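Wir sind wieder so weit: Für unsere Tischrunde in Fustimberg suchen wir Menschen, die gern mit Bechern, Untersetzern und Tabletts umgehen und uns ein paar Stunden ihrer Zeit schenken mögen. Gedeckt, umgestellt und wieder abgeräumt wird am grauen Tisch mit der Holzmaserung, den manche von euch noch aus der ersten Runde kennen (und an dem man sich, wie ich finde, erstaunlich schnell zu Hause fühlt!).

## Worum es geht

Im Projekt Welline schauen wir uns an, wie Menschen kleine Dinge auf einem Tisch ordnen. Wohin kommt der Untersetzer, wenn noch kein Becher da ist? Zeigt der Henkel nach links oder zu einem selbst? Das klingt nach wenig, aber man kann darüber einen ganzen Nachmittag ins Reden kommen, und genau das wünschen wir uns.
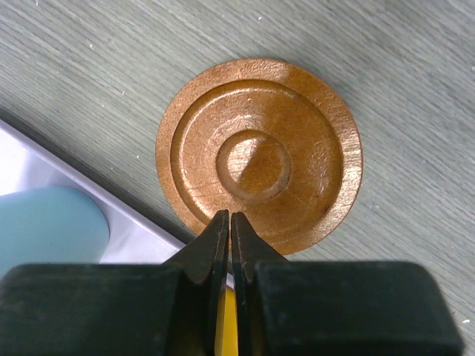
Cárdenas merkte beim letzten Treffen an, ein Untersetzer aus Holz gehöre grundsätzlich zuerst auf den Tisch, alles andere richte sich danach, und wer den Becher zuerst hinstelle, müsse ihn eben zweimal anfassen. Darüber darf gern weiter gestritten werden.

## Was euch erwartet

Ein Durchgang dauert 20 Minuten, danach gibt es eine Pause mit Tee und Kuchen. Ihr deckt den Tisch einmal so, wie ihr es von zu Hause kennt, und einmal nach einer kurzen Vorgabe. Zum Schluss kommt alles Kleine zurück aufs Tablett, und wir wischen gemeinsam über die Platte.
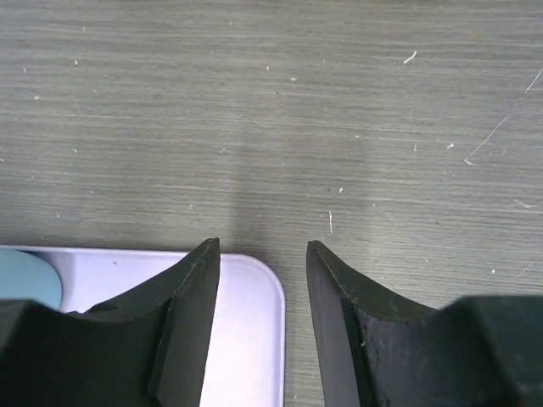 **Muss ich eigenes Geschirr mitbringen?**
Alles Nötige steht bereit, ein Lieblingsbecher von daheim ist aber herzlich willkommen.

## Wen wir suchen

Mitmachen können alle ab 18 Jahren, gern auch zu zweit. Vorkenntnisse braucht ihr keine, weder in der Gastronomie noch sonst irgendwo, nur ein bisschen Geduld und Freude daran, über Alltägliches nachzudenken. Wir sind bis zu 7 Personen pro Gruppe, damit jede und jeder in Ruhe zu Wort kommt.
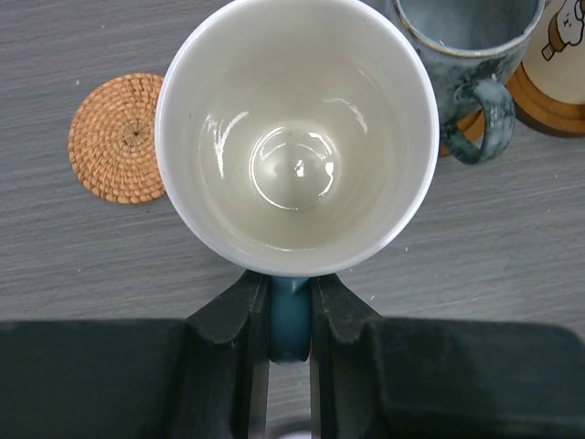 *Weißer Becher mit blaugrünem Henkel, links daneben der geflochtene Untersetzer*

## Ort und Anmeldung

Wir treffen uns im November in den Räumen von Clolano in Fustimberg, jeweils am späten Nachmittag. Die genauen Termine stimmen wir mit jeder Gruppe einzeln ab. Für Fahrkarten und Auslagen stehen insgesamt 300 Euro bereit, bitte hebt also eure Belege auf und meldet euch ruhig, auch wenn der Betrag klein ist.
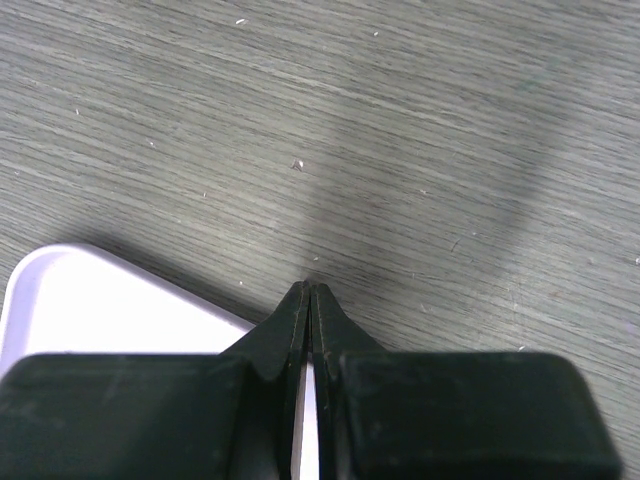 *Der graue Tisch mit dem weißen Tablett*

Schreibt bei der Anmeldung bitte ein paar Zeilen dazu, wie bei euch zu Hause der Tisch aussieht, wenn Besuch kommt. Das hilft uns beim Zusammenstellen der Gruppen, und ich lese es, zugegeben, auch einfach sehr gern. Anmeldungen nimmt Torben Ehlers im Büro von Clolano entgegen, persönlich oder per Zettel im Briefkasten am Eingang.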